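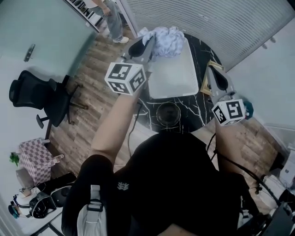

Chapter 5
Planning and Costing a Demonstration Station

5.1 Scope of the chapter

Earlier chapters treated the arm and its controller as the main items of expenditure. For a team that intends to teach tasks by demonstration, this gives a poor picture of the budget. Hand-held grippers can be put to work in an ordinary room before any arm has been ordered, and the costs that follow are spread over many small lines: grippers, markers, harnesses, cables, furniture, household objects, storage and operator hours. This chapter sets out a method for listing those lines, pricing them and deciding the order in which to buy.

Two planning cases are used throughout. The Veltlow case is a single station in a shared office. The Brotemura case is a site with several stations, operated in shifts. Worksheets for both are given at the end of the chapter.

5.2 Capital items and consumables

A capital item is one that is expected to outlast the project. A consumable is one that will be replaced during it. The division is less obvious than it looks. A gripper body is a capital item, but its finger pads are consumables and should be priced as such. Printed marker faces belong with the pads: a scratched or lifting face can spoil tracking, and spare sets should be ordered with the first batch. Cables are usually entered as capital and then replaced out of the repairs budget — a common source of overspend.

Task objects need their own line. Cloths, trays and bowls are cheap singly, but a plan that calls for variety will call for many of them. The Veltlow worksheet allows 108 objects for the first phase, including replacements for breakage.

5.3 Unit of cost

The unit used in this book is the accepted demonstration, meaning a recording that has passed review. Divide the total cost of the station over a period by the number of accepted demonstrations in that period. With 1000 recordings made and 199 rejected, the divisor is 801. Quotations based on recordings made will understate the cost, and suppliers should be asked which figure they have used.

5.4 Space and furniture

Floor area is often left out of the estimate when the room is already paid for. It should be entered at the internal rate. Allow for the table, clear standing room on the operator's side, and a place to set down equipment between sessions. The Unnithan layout, described in Section 5.6, gives minimum clearances; the Bidwood layout trades some of that clearance for a second table.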